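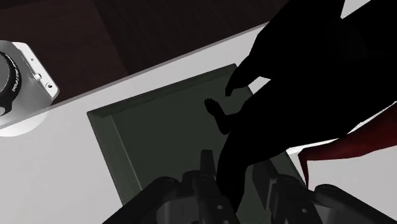

Simulated wrist view, gripper over the green box.

Urnov tabletop teleop set, release 2
November 2021

Read this before you train on it. The set holds 80 demonstrations, all in simulation, all driven by remote control. Savvas Kyriakidis and Jiahui Xia did the driving. Neither had much practice beforehand, and in places it shows: long pauses, second tries, a wrist that turns one way and then back again. We left those in. A policy that copies people will copy the dithering too, and I have yet to see the filter that fixes this.

What was dropped: 13 further runs where the control link stalled. They are not in the download.

Task labels were typed by the driver after each run. I checked them against the replays and disagreed with 7. Both versions are kept, in the fields label and label_checked.
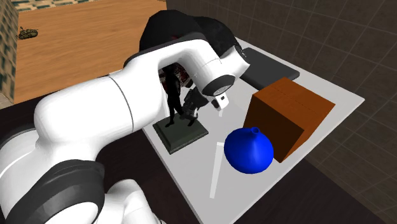 Success flags come from a script that looks only at final object positions. It can't tell a clean place from a lucky drop, so treat any success rate built on it with suspicion - ours included.

No claim is made about real arms. Contact in the simulator is forgiving, and nothing here has been tried on hardware.

Questions and corrections: Ourania Sotiropoulos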